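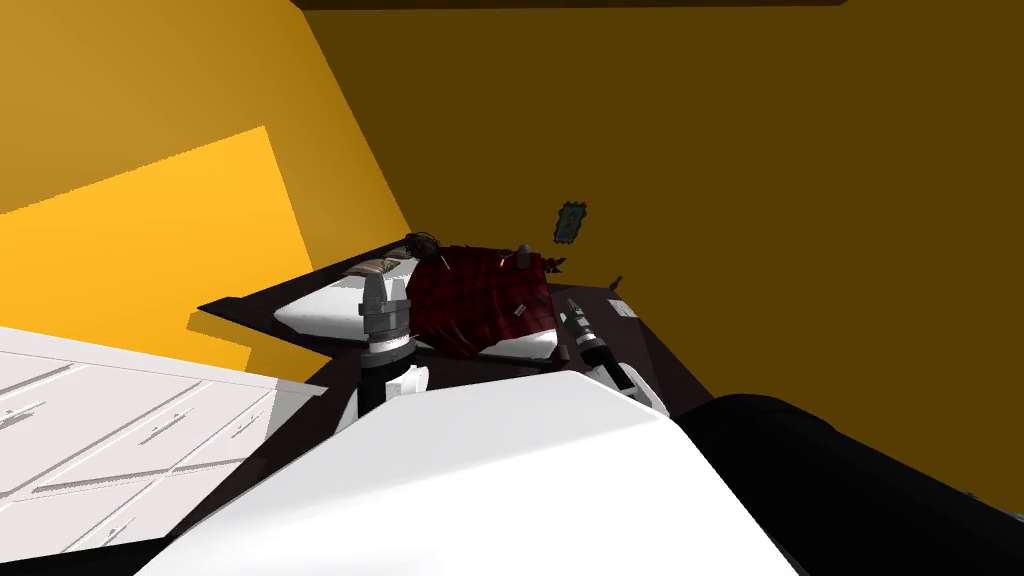
## 6. Fallo 174: parada por contacto no confirmado sobre tejido

El código 174 salta cuando el controlador Skondura cree haber tocado la cama y el estimador de fuerza no lo confirma. La documentación de Drurnidar lo clasifica como "aviso transitorio". No lo trate como tal: en la tarea de la manta, el aviso ha precedido a cierres de pinza en vacío y a un brazo empujando contra el colchón.

**PRECAUCIÓN.** No pulse *Reanudar* con las dos pinzas sobre la cama. La reanudación conserva la última consigna de fuerza - también la errónea.

1. Pause la simulación y anote el paso en que se detuvo. En nuestra prueba fue el 695.
2. Abra *Diagnóstico > Contactos* y compare ambos brazos. Si solo uno declara contacto, desconfíe de los dos.
3. Suba cada pinza en vertical, primero la izquierda. No use *Volver a reposo*: la trayectoria automática no tiene en cuenta los objetos apoyados sobre la manta.
4. Revise la malla de colisión de la manta. Los pliegues visibles y los pliegues con los que calcula el motor pueden no coincidir.

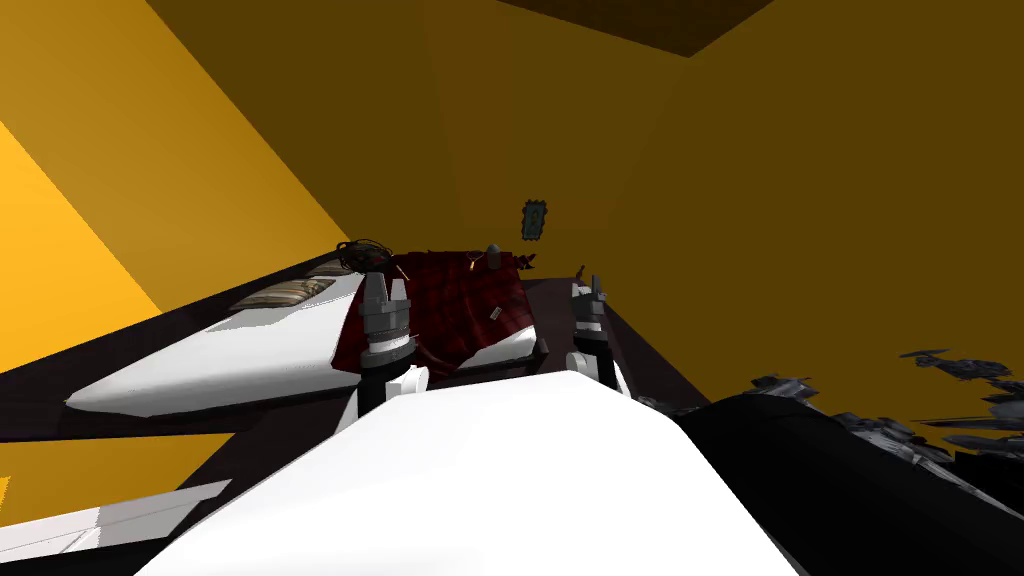 *Figura 6-2. Pinzas a ambos lados de la manta, con una botella pequeña encima del tejido.*

5. Compruebe que los objetos pequeños figuran como cuerpos independientes. Si la botella aparece fusionada con la manta, vuelva a cargar la escena.
6. Reduzca la velocidad de aproximación al nivel 2 y repita solo el descenso, sin cierre.

**Nota.** El asistente Stevgate ofrece "recalibrar automáticamente". En nuestras pruebas borró el aviso y dejó intacto el desfase. Que desaparezca el mensaje no demuestra nada; mire las curvas de fuerza.

**Nota.** Wondimu Hadgu sostiene que el parche Demissie corrige el fallo. Puede ser. Hasta que alguien lo reproduzca con la manta arrugada, y no con una tela plana, esta sección sigue vigente.

**PRECAUCIÓN.** No traslade estos parámetros a un robot físico. Si el 174 reaparece tras el paso 6, cierre la sesión, guarde el registro completo y no continúe con la tarea.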